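Version of Feb 23, 2020. Maintained by Cor Wouters on behalf of Maes.

# Drollance Tabletop Set: Data Card

The Drollance Tabletop Set is a collection of recorded demonstrations supplied with the Jostum two-arm workstation. It is offered to laboratories, colleges and product teams that intend to teach handling tasks to the workstation and need a body of worked material from which to start. This card sets out what the set contains, how it was recorded, what it may be used for, and the limits that purchasers should bear in mind.

## Summary

| Item | Value |
|---|---|
| Supplier | Maes |
| Workstation | Jostum, two arms |
| Episodes | 530 |
| Episodes held back for testing | 133 |
| Camera views per episode | 4 |
| Task families | 6 |
| Control during recording | Human operator, by remote handles |
| Annotation | One written instruction per episode |

The episodes held back for testing are included in the total given above. They are stored in a separate folder and should not be used for training if results are to be compared with those of other purchasers.

## Task families

Each episode belongs to one family only. The family name appears in the episode record.

- `drawer`: opening or closing a cabinet drawer by its handle
- `place`: setting an item down on a tray
- `store`: putting an item into an open drawer
- `retrieve`: taking an item out of a drawer
- `upright`: standing a fallen item on its end
- `clear`: moving items away from a marked area

The drawer family is the one about which Maes receives most enquiries. The cabinet is not fixed to the table, and an operator who pulls too sharply will move the whole cabinet. Episodes in which this happened have been kept and carry the value `shifted` in the notes field. 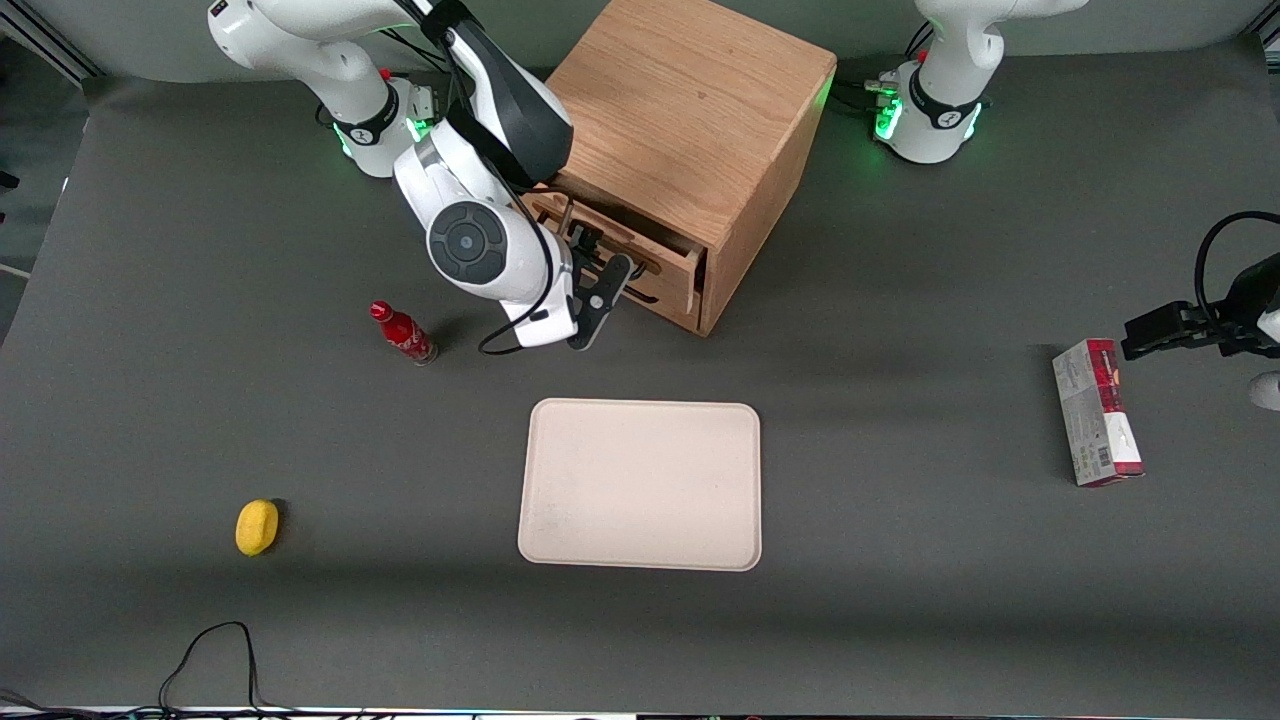
Operators were asked to work at an even pace and to begin each episode from the rest position. They were not asked to follow a set path. Purchasers will therefore find considerable variety in the approach to the handle, and a model trained on a small part of the set may not behave in the same way as one trained on the whole.

## Objects

The objects are ordinary household goods, toy food and retail packaging. They were chosen for differences in size, outline and stiffness. Maes does not supply the objects with the set. A list of suitable replacements is included in `objects.md`, with a note on which may be exchanged freely and which may not.

Packaging should be replaced when it no longer holds its form. Light wear is acceptable and was present in some of the objects used for recording. Printed surfaces were left as bought, and no markers or tracking labels were added for the purposes of the set.

## Camera views

Fixed views show the general layout of the table and both arms. Wrist views show the area immediately before each gripper and are intended for the final approach, when the fixed views may be blocked by the arm itself. All views within an episode share one clock.

In the wrist views the fingers remain visible along the lower part of the picture. Purchasers who crop the pictures before training are advised to keep this area. In our own trials with the Brokano training package, removing it led to poorer alignment before the fingers closed, most noticeably with narrow cartons.

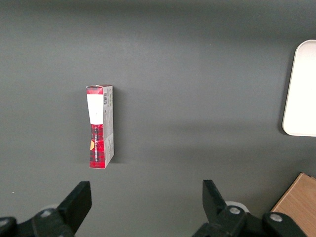 No correction for lens distortion has been applied. The values required for correction are held in `calibration.json`, together with the position of each fixed camera in relation to the table. Wrist cameras were checked at the start of every recording session and adjusted where necessary.

## Folder layout

```
drollance/
 train/
 test/
 calibration.json
 objects.md
 licence.txt
```

Every episode folder holds the video files, a table of joint and gripper positions, and a short text record giving the instruction, the task family and any notes.

## Known limits

1. Lighting was indoor and even throughout. The set does not prepare a model for direct sunlight.
2. All instructions are in English and were written by a small team, so the wording is fairly uniform.
3. Failed attempts are present but are few in number. They are marked `incomplete` and should not be taken as a measure of how often the workstation fails.
4. Glass, liquids and sharp tools are not covered.

## Permitted use

The set may be used for teaching, research and internal product development. It may not be resold or passed to a third party without written consent from Maes. Models trained on the set may be distributed, provided that the set is named in the accompanying papers.

The set must not be relied upon as evidence that a workstation is safe to operate near people. Responsibility for guarding, emergency stops and operator training rests with the purchaser.

## Support and corrections

Support is included for purchasers of the Jostum workstation and is available separately to others. Reports of damaged files or mistaken instructions should give the episode name and the view concerned. The next revision is planned for December and will correct errors reported before that time. Episode names will remain unchanged between revisions.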